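Dell tower strip and rebuild – RAM, CPU, drive caddy questions
Home > Forums > Desktops > Repairs and upgrades

flusier_fan
17 Jul 2024
Got an old Dell tower on its side, side panel off. Plan is a fresh CPU, the RAM, then sort out the hard drive. Bought the bits from Portela, 45 quid the lot. Chip and memory stick are sat in a grey printed tray next to the case so they don't go walkabout. Socket's open, lever up. Anything I should check before the chip goes in?

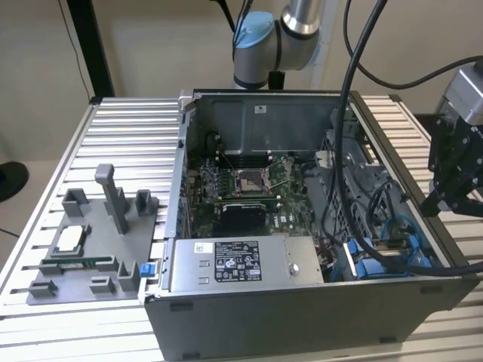

Reply 1
kostetti
Pins. Look at the socket with a torch, from a few angles. One bent one and you'll be chasing it all evening. Then the little triangle on the chip to the mark on the socket, lower it straight down, no pushing. Lever down after.
Nice tray btw. I use an egg box.

Reply 2
domier45
Would do RAM first personally. Less leaning over an open socket later on.

Reply 3
kostetti
Disagree. Leave the socket open while you press a stick in and you'll drop something in it. CPU, lever down, then memory.

Reply 4
domier45
Done roughly 100 of these at work, RAM first every time, never dropped a thing. Each to their own.

Reply 5
oldbeige
Whichever. Just get the paste right, pea sized, and clean the old stuff off the heatsink. And unplug it at the wall before you go near any of it, PSU included.

Reply 6
flusier_fan
Ta all. Going CPU first, sorry domier. Other question is the drive. It's in one of those blue plastic caddies, blue tab sticking out to the side, flat blue SATA cable going over the top. Do I squeeze the tab or pull it? Don't want to snap it – old plastic and all that. Also there's a thick black cable looping over the board towards the drive bay, is that ok to shift? 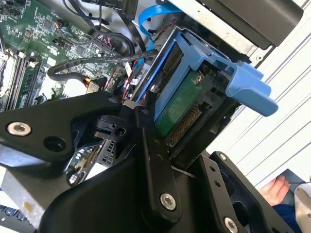
Reply 7
oldbeige
Cables off the drive first, data and power. Then squeeze and slide, should come without a fight. If it fights, stop and look for something caught. Snapped one in January by being impatient, 6 quid for another plus postage.

Reply 8
domier45
Yes move the black cable, gently, don't yank it over the board. Watch those little red and black wires by the header as well, easy to catch with a sleeve. Take a photo before you unplug anyhting.

Reply 9
kostetti
Agree with domier for once. Mind the circuit board on the underside of the drive too, hold it by the edges.

Reply 10
flusier_fan
Cheers. Caddy tonight then, if I get 4 minutes of peace. Will post if it boots. Or if it dosent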